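手持夹爪二号,换指垫和重新对零,周日下午

工位记录,接着上次那页往下写。今天就我和 Liya Tsegaye 两个人,她管软件那头,我管拧螺丝。
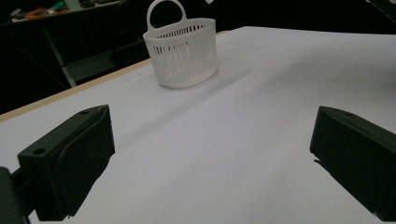 一、为什么要拆

上周起二号夹爪合到底的时候,读数老是飘。正常全闭应该落在 18 上下一两格,结果有时候 18,有时候跳到三十几,松开再合又好了。Liya 一开始怀疑是编码器线,换了根线照飘不误,我就知道得拆指座了(唉,周日下午泡汤)。

翻了一下 Plotport 里的曲线,飘的那几次全都出现在夹细东西之后,尤其是夹提手、夹边沿这类活儿。受力偏在指尖,左指比右指先吃劲,时间长了指座就有点歪。白篮子那一组动作最明显,抓提手的时候曲线上总有个小台阶,我拿它当这次的验收件。

二、拆的过程

先断电,再把气路那边的快插拔掉。二号虽然是电动的,但它和一号共用一块转接板,上回我偷懒没拔,被一号喷了一脸气,这次老实了。

左指两颗螺丝,上面那颗一碰就转,连劲都没使!下面那颗倒是紧的。右指两颗都正常。所以基本可以断定就是左上这颗松了,指座绕着下面那颗在晃。螺纹里还有点旧胶的白渣,用牙签一点点抠出来,再拿酒精擦两遍,等干。等的工夫去泡了杯茶,回来发现 Liya 把我的内六角拿去撬她的键帽了,找了好一会儿。

指垫也顺手换了。旧的是 Trinetti 那批,内侧磨得发亮,靠指尖那一小截已经薄下去了。新的用 Vultumus 的,硬一点,贴的时候要注意方向,箭头朝掌心。我第一片贴反了,撕下来重贴,胶面沾了灰,只好再开一片。备件盒里还剩一对,记得补货。

三、装回去

螺纹胶用中等强度的,只点一滴。上次谁点了半管,拆的时候差点把指座一起拧断(我不点名)。两颗螺丝轮流带紧,别一颗拧到死再去管另一颗。带到刚好贴合,让夹爪闭合一次,两指内面自己找平,然后再上最后的力矩。这个顺序是 Crenshaw 那台的老办法,搬过来用挺顺手。

塞尺检查:指尖、指中、指根各塞一次,最薄那片都塞不进去。满意。

四、对零

上电以后别急着跑程序,先让它空着开合几十下,听声音。中间有一下咔嗒,把我吓了一跳,停下来看,是线卡子蹭到外壳了,往后挪了一格就没了。

然后进标定页:

全闭,记零位:18
半开,记中点:421
全开,记上限:1033

旧的配置里中点写的是 349,我盯着看了半天,想不通怎么来的。Liya 翻了提交记录,说是四月份换过一次短行程指座,后来换回来了,数没改回来。怪不得半开那档一直不够宽,我们还以为是故意的呢!已经改成 421,旧配置留了备份,文件名后面加了 old。

对零时间长一点没关系,中间别碰手柄。我第一遍做到全开的时候手搭上去了,上限偏了一大截,整个重来。

五、拿篮子试

篮子立在白台面上,手柄端着慢慢往前送,两指张开,从两侧去接提手。第一轮夹得稳,曲线上的台阶没了,平平的一条。换成夹上面那圈边,稍微滑了一下,我觉得是新指垫还没磨开,表面那层有点滑。用细砂纸轻轻带了两下,再夹就不滑了。砂纸只带两下啊,别给我磨穿了。

连着跑了最多 18 轮,后面我手酸了,换 Liya 端。她端的角度比我低,指尖下沿容易蹭台面,蹭一下读数就抖一下。这个算操作问题,和夹爪没关系,不过以后谁端都注意点,指尖离台面留一条缝。

全部跑完再合到底,还是 18。又断电重启一遍,18。收工。

六、没弄完的

线卡子现在是临时挪的,得换个矮一点的型号,我桌上抽屉里应该有。

右指没拆开清胶,只查了松紧。下次停机一起做,顺便两边都画上防松线,以后扫一眼就知道螺丝动没动。

Plotport 那边的报警阈值还是旧的,中点改了以后它半夜会乱叫。Liya 说她明天上午弄,弄之前先把二号的推送关了,已关。

指垫下单:Vultumus,同型号,先来四对。

内六角 2.5 的那把请放回红盒子,谢谢。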